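Rokinville Household Linen Notes: README

Welcome, and thank you for stopping by! This folder holds the Rokinville Household Linen Notes, a collection of 396 short written entries on how people in and near our town look after their towels, sheets, dishcloths and tablecloths. It started as a shoebox of index cards that Remedios Lozano kept beside her ironing board, and it has grown a good deal since then (the shoebox is still with us, though it has lost its lid).

Last updated: October 12, 2022
Maintained by: Athina Vlachopoulos and Ramiro Cantero
Current release: 5

What is in the folder

entries.csv has one row per note. It is the file most people want.
glossary.txt explains the household words that came up often enough to need explaining, including three different local meanings of "airing."
cards/ has typed copies of Remedios's original cards, with her spelling left alone.
changes.txt lists what moved between releases.

Columns in entries.csv

entry_id: a plain running number. Gaps are entries that were withdrawn at the writer's request, and we don't reuse those numbers.
item: towel, sheet, pillowcase, dishcloth, tablecloth or other. "Other" is mostly aprons, with a few christening gowns.
fiber: whatever the writer told us. If they said "cotton, I think," that is what the cell says.
wash_temp: in degrees Fahrenheit where we had a number, otherwise the words used, such as "as hot as it goes."
drying: line, rack, machine, radiator or mixed.
note: the entry itself, anywhere from one sentence to a full page.
town: Rokinville, Drovville or left blank.

A little about towels

Towels take up more of the file than anything else, and people have strong feelings about them. The great quarrel is over fabric softener. Drovville writers are mostly against it, saying it coats the loops and leaves the towel sliding the water around when it ought to be drinking it up, while a good many Rokinville writers would not give up the smell for anything. Ainhoa Olmedo, who typed up most of the towel entries, added a tag called pile_care for notes that talk about shaking, brushing or snapping the towel before it goes on the line. You'll find 60 rows with that tag. When a note mentions the hem separately from the rest (hems shrink at their own pace, and a puckered hem on an otherwise lovely towel is a common complaint), the tag is hem_care.
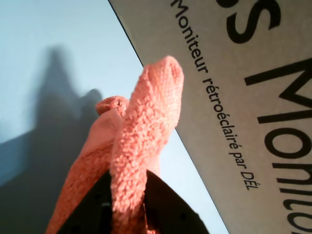
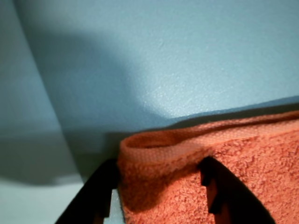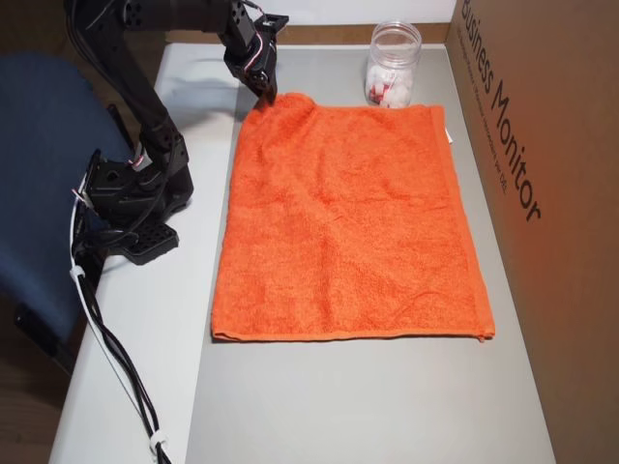 Orange terry cloth, looped pile and hems.

Colored towels get their own small group of notes, tagged color_care. Most of the advice there is about washing the bright ones by themselves for the first few loads, and several writers swear by a cup of vinegar in the rinse. We have not tested the vinegar, or anything else in the collection for that matter, so please read these as what people do at home and not as laundry science. Where two notes flatly disagree, we kept both and left them to it.

How the notes were gathered

The first batch came from the cards. After that, Noelia Vidal put out a call in March at the Štěpánek dry goods store, with a stack of blank cards and a jar of pencils by the register, and the answers came in faster than any of us had planned for. We typed each card as written, took out surnames and street names, and fixed spelling only where the word could not be made out otherwise. Those fixes are in square brackets. Altogether the cleaned text comes to a little over 3,000 lines when you print it out, which Ramiro did once and does not recommend.

Known problems

Wash temperatures are patchy, and a few are plainly in Celsius. We marked the ones we caught with a c at the end.
Entries from Drovville are thin on tablecloths.
Some writers sent in the same advice twice, months apart, in slightly different words. We left these in.
Cards copied with the Rirko scanner sometimes lost their last line. If a note stops short, please tell us and we'll go back to the paper.

Using the notes

You're free to copy, print, quote and share the entries for any non-commercial purpose, and we'd love it if you mentioned the Rokinville Household Linen Notes when you do. If you'd like to send in a note of your own, leave a card at Štěpánek's or hand one to Athina. Stain removal is always welcome, especially candle wax, where we have only two entries and they are both from the same aunt.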